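[gripper-bench] Re: Finger swap on the small arm, wrist camera view 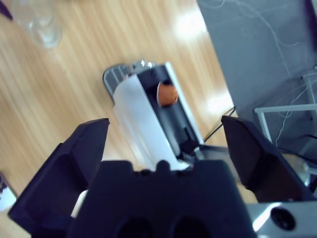
Photo: wrist camera, Ustcombe bench

Replying to the list so it ends up in the archive. My answers are below the quoted parts.

> We are choosing between the Wernivus fingers and the Dreltden
> ones for a tabletop arm. The Wernivus set looks too bulky on
> paper. With the camera at the wrist, how much of the table do
> you lose behind them when they are fully open?

A fair amount. Opened wide, the two fingers and the gripper body take over the lower half of the picture. What you keep is the space between the tips and everything past them, and for us that has been enough. The white and black device in the picture is lying diagonally between and beyond the fingers, and you can still follow the black channel up to the orange piece near its far end. The part closest to the gripper body is where it gets crowded. Small black parts and a bracket sit right there, and I would not want to judge a contact point from that view alone.

The Dreltden fingers are slimmer and hide less. We ran them for two weeks before this set. They flexed when we picked up anything long by one end, and the object would turn in the grip. The Wernivus fingers hold a long object straight. I would take the worse view and the better hold, but our parts are mostly long and narrow, and yours may not be.

> Did you have to redo the hand-eye calibration after changing
> fingers?

Not the camera part, as long as you leave the mount alone. You do have to redo the tool offset. Ours was 305 mm with the Dreltden fingers and is 318 mm with the Wernivus ones. I forgot to change it on the first Saturday and drove the tips into the table. No damage apart from a scratch in the wood. Check the number in the controller and then check it again with a slow move down to a block of known height.

> Any trouble with blur or reflections?

Both. You can see slight blur on the device in the picture, and the glass cup at upper left is worse. Grab your detection images with the arm stopped. We added a wait of 300 ms after each move and the bad detections mostly went away. The move itself can be as fast as you like.

Reflections are harder. There are two bright spots on the tabletop in that picture, and the ridged gray end of the device has glints on it too. Our detector sometimes takes a spot like that for the edge of a part. Lowering the exposure helps with the wood, but then the black channel goes so dark that nothing inside it can be found. We settled on a middle value and mask the worst area in software. A matte mat would be the proper fix – I have one on order.

Clear glass is still a problem and I have no advice on it. The outline is faint even when the arm is standing still. If you need to pick up glassware, plan on a second camera from the side.

> Which controller are you running?

The Lapiņa one, with the stock firmware. It is fine for position moves. The grip force setting is coarse: the low step drops things and the next one up is more than I want on thin plastic. The fix was to keep the low step and put rubber tape on the inside of the tips. The tape wears through at the corners first, so look there when a grip starts to slip.

One more thing about cables. Run a full sweep by hand, with the arm slack, before you let a program do it. Loose cable next to the table is easy to miss from the wrist view once the arm is low, and a finger this wide will hook it.

I can send the offset table and the mask file to anyone who wants them. Write to me off list, please, as attachments over the size limit get held here.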